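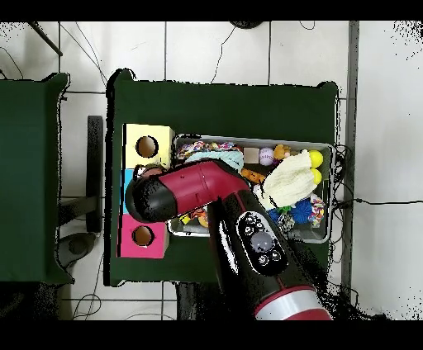 Coloured boxes on a table with a dark green cloth.

Stilldale to move small parcels to timed collection in May
By Anum Tanoli

Stilldale residents will collect small parcels from a single counter on Pfister Street from May, under a change to the town's delivery contract confirmed on Saturday.

The contractor, Boltano, will stop second delivery attempts within the town boundary. A parcel that cannot be handed over at the first attempt will be taken to the counter the same evening and held for 10 days, after which it will be returned to the sender. The present holding period is eight days.

The counter will open from 8 am on weekdays. Items above two kilograms are not affected and will continue to be redelivered on request.

Boltano recorded 795 failed first deliveries in the town last quarter. Contract manager Gebhard Schwaiger said most were at flats with no shared entrance code. "A second visit to the same locked door has the same result," he said.

Heidrun Gisler, who runs a repair shop on the street, asked for the loading bay to be kept clear before noon. The council has yet to reply.

Collection requires the delivery card and one form of identification. Cards issued before the change remain valid.

Contact the newsdesk | © Stilldale Courier | Back to top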